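3.2 Boards in shared circulation space

The second group of sites had no room set aside for notices. At Grabowska, a workshop building on two levels, messages between the ground floor and the mezzanine were left on whiteboards in the passage. Staff passed these boards on the way to the stairs, and most reading was done standing close to the surface. Hauke Hagedorn recorded the position of each board, the lighting above it and the means by which paper was fixed to it (Figure 4).
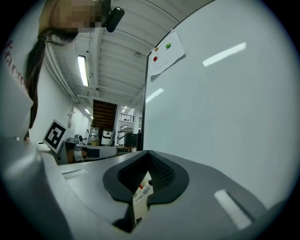 Figure 4. Whiteboard in the ground-floor passage at Grabowska, with a sheet held by three magnets; wooden staircase beyond.

The passage has a white corrugated ceiling with exposed pipes, and light comes mainly from fluorescent fittings. On a glossy board this produces bright streaks which move as the reader moves. Readers at Grabowska told us that they stepped sideways to avoid them - a habit also reported at Pakdale, where the boards were older and more matt. We did not measure glare directly.

Paper was fixed with small coloured magnets at both sites. We had expected colour to carry meaning, with red for urgent items, but in interviews staff said they took whichever magnet was nearest. Placing mattered more. Sheets were put near the top edge of the board so that the space beneath stayed free for writing, and a single sheet could stay up for weeks. Lower corners were often the first part to curl, particularly where the magnets sat higher up on the paper. 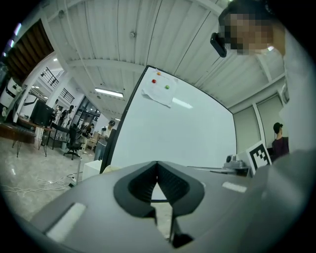 3.3 Length of notices

Notices of up to 100 words were usually read in full. Those above 300 words were skimmed, and at Pakdale staff asked a colleague for the main point instead. We return to this in Section 5.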